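Bench notes: Pirihi resin, leg repair and primer
July — posted by the Grukari workshop

Picked up the Pirihi again at 9:30. Off-hind fetlock still shows the seam I left in the spring. Filled it with epoxy putty, feathered with a damp brush, left overnight with the hoof clamped flat.

The near fore is the bigger job. The cast has a void behind the knee that opened when I drilled for wire. Drilled out to sound resin, set brass wire in slow epoxy, packed the gap with putty in two passes. First pass slumped. Second was mixed stiffer and kept its shape.

Stance checked on glass. He rocks slightly toward the off side — hoof, not leg. Will take it off the hoof wall after primer, not before, or I lose the reference line. 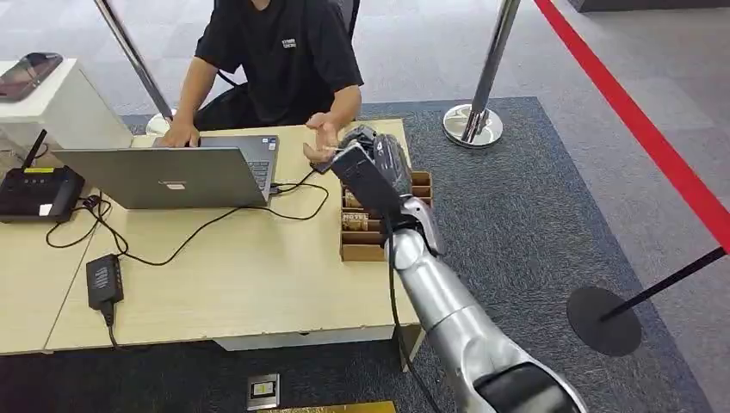
Primer

Sostadby gray, two light coats, 200 grit before the first and nothing between. Pinholes along the belly and one in the left ear. Spot filled. The Drolon white covers better over bare resin but hides flaws until the first color layer, so it stays on the shelf for this one.

Mane edge chipped in handling. Rebuilt the tip with putty, slightly shorter than the original. Measured against the unpainted copy and it is within what I can live with.

Logged in the body book as 3,505. The old card had it under the customs, which is wrong. It is an unaltered sculpt with repairs and should be listed that way for showing.

To do

- level off hind hoof
- recheck belly under side light
- decide bay or dun before ordering pigment
- new glass plate, the current one has a chip at the corner

Last updated: July

Recent notes
Stripping old acrylic from the Sostadby mare
Wire gauges for thin-legged resins
Drolon white, second batch
Packing foam that marks paint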